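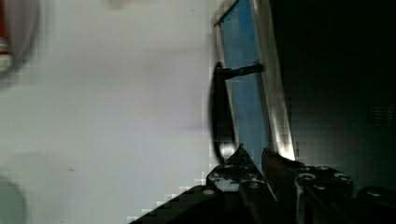
Figure 7.1 A blue panel in a silver metallic frame, with a black grip at its left side, stands above the two gripper fingers. View from the wrist camera.

Chapter 7
Gripping and Releasing Everyday Objects

The preceding chapters dealt with the arm as a machine: its mounting, its wiring, its limits of travel, and the program that moves it from one stored position to another. A builder who has completed the exercises in Chapter 6 should now have an arm that goes where it is told. This chapter takes up the matter of what the arm does when it gets there.

Gripping appears simple because people do it without thought. A person who lifts a cup has already judged its weight, found its handle, and chosen how hard to squeeze before the hand arrives. In a home or shared workshop build, each of these judgments must be made by the builder ahead of time or measured by the machine during the task. Much of the work in this chapter consists of deciding which of the two methods is suited to a given object.

After completing this chapter, the reader should be able to:

Select finger pads for a given set of household objects.
Set closing force and closing speed separately.
Use a wrist camera to check alignment before the fingers close.
Record failed grips in a form that another builder can use.

7.1 The Practice Table

The examples in this chapter follow the Rorora arm, which was assembled over one winter at the Masonthorpe shared workshop. Members of the workshop had first built it for sorting fasteners. The present form of the project began when they agreed to try it on objects from an ordinary kitchen. The arm's controller and joints were left as they were. The finger pads, the wrist camera mount, and the control program were all replaced.

A practice table should offer variety in shape before it offers variety in weight. Round objects roll when touched off center. Flat objects must be approached from an edge or raised at one side. Objects with handles may be taken in more than one way, and the builder must decide which of these the program will attempt first. It is recommended that the first set of objects be light, unbreakable, and inexpensive to replace.

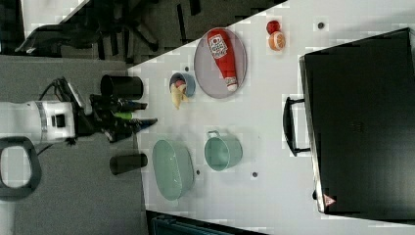 "We spent the first month on the ketchup bottle alone and should have started with the cup," reads an entry signed Landeg in the workshop's build log. "A bottle on its side gives you one good line to close on, and if the wrist is turned even a little from that line, the bottle swings round and the grip is lost. The cup forgives more. I would tell any new group to begin there and leave the bottle until the wrist angle can be trusted."

The entry raises a point that will return throughout the chapter. An object's difficulty depends upon its position as much as upon its shape. The same bottle standing upright presents a nearly identical outline from every side, and the angle of the wrist matters far less. Builders who test each object in one position only will form a false picture of what the arm can do.

7.2 Force and Speed

Closing force and closing speed are often confused, as many low-cost grippers control both through a single setting. They should be treated as separate quantities wherever the hardware allows it. A finger that closes slowly with high force may crush a soft object without moving it. A finger that closes quickly with low force may knock the same object away and never hold it at all.

The Prelteo control board used at Masonthorpe accepts force values from 0 to 1000. These values have no unit and must be calibrated on the bench. The workshop adopted 500 as its starting value for rigid objects and lowered it in small steps until slipping occurred. The lowest value that held the object through a full lift was then entered in the table of settings, with a small margin added.

Caution: Calibration must be carried out with the emergency stop within reach and with hands clear of the fingers. A low force setting does not make a gripper safe to touch. The joints behind it are not limited by that setting and may still move with considerable strength.

7.3 The View from the Wrist

A camera fixed near the fingers travels with them. Its chief advantage is that the fingertips remain at nearly the same place in every picture, and alignment can be judged by comparing the object with the tips. Figure 7.1 was taken from such a position. The lower part of the object's silver frame lies close to the fingertips, while its top edge runs out of view.

This second fact shows the chief weakness of the method. At close range, the wrist camera sees only part of a tall object and very little of what surrounds it. A fixed camera placed over the table sees the whole arrangement but may lose sight of the fingertips behind the wrist. The two views are best used in turn -- the overhead view to choose an approach, the wrist view to correct it over the last stretch of travel.

Before beginning Exercise 7.1, the reader should confirm that the wrist camera is firmly fastened and that its cable does not pull tight at any joint position used in the exercise. Shop Sheet 9 gives the full procedure.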